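New tiles and a lot less spaghetti at Kettle

21 September 2023

If you've been by the Kettle workshop in Skondthorpe lately and found the back room closed, you can stop peeking through the door. It's open again! I got to spend most of a morning in there, and I'm happy to report that the brown carpet is gone for good.

For anyone who never had the pleasure, that carpet had been in the bays longer than most of the members had. It ate screws. I lost a tiny set screw in it back in January and spent my whole lunch hour on my hands and knees with a magnet (I found two paper clips and somebody's earring back). Several people asked for a hard, pale floor where you could see what you'd dropped, and that's what they got. All four bays now have white tile with a black grid over it, ordered from Skeltivetti in town. The bill for the tile came to $458, paid out of what was left from the spring sale.

Rohani Krishnan ran the job and did a good chunk of the laying herself. She told me the tile went down pretty fast and the cables were what took forever. "We pulled out 92 leads," she said. "I labeled every one of them, and 13 didn't go to anything at all. Both ends just sitting there."

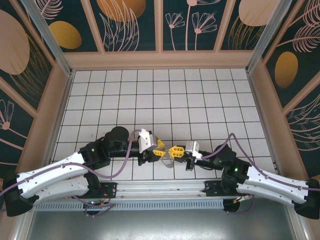 White tile and black grid lines in the back room, with purple cables along both sides and a thin gray one dipping down in the middle.

The new rule is pretty simple. Purple cable is for anything that stays in a bay, and it's supposed to follow whatever it's feeding instead of taking the short way across the floor. Gray is for whatever you're working on that day, and you take it home or hang it back up when you leave. I asked Rohani if a bit of slack on the tile counts as a violation and she laughed and said no, things have to be able to move — she just doesn't want to trip on it.

I like the grid more than I thought I would. I'd figured it was only there for looks, but it's handy when you want to put something back in the same spot after lunch. One member was already using the squares to line up her parts in rows, and she says she's going to do the same thing on her kitchen counter at home. The room feels brighter too, maybe a little too bright near the window before noon, so bring a cap if you're picky about glare.

A few housekeeping notes while I'm at it. No tape on the tile, please, because the glue leaves a mark and scrubbing at it takes the black off the lines. The broom hangs behind the door and the dustpan is wherever the last person left it. Coffee stays out in the front room, and yes, that includes cups with lids from Pastska next door. I've been told this one is aimed partly at me.

Booking for the bays works the same as before, on the clipboard by the front desk. The box of unclaimed leads is sitting under the clipboard until the end of the month, and after that it goes to the electronics recycler. If you're missing a long black one with a green sticker on the plug, go take a look, I saw it near the top.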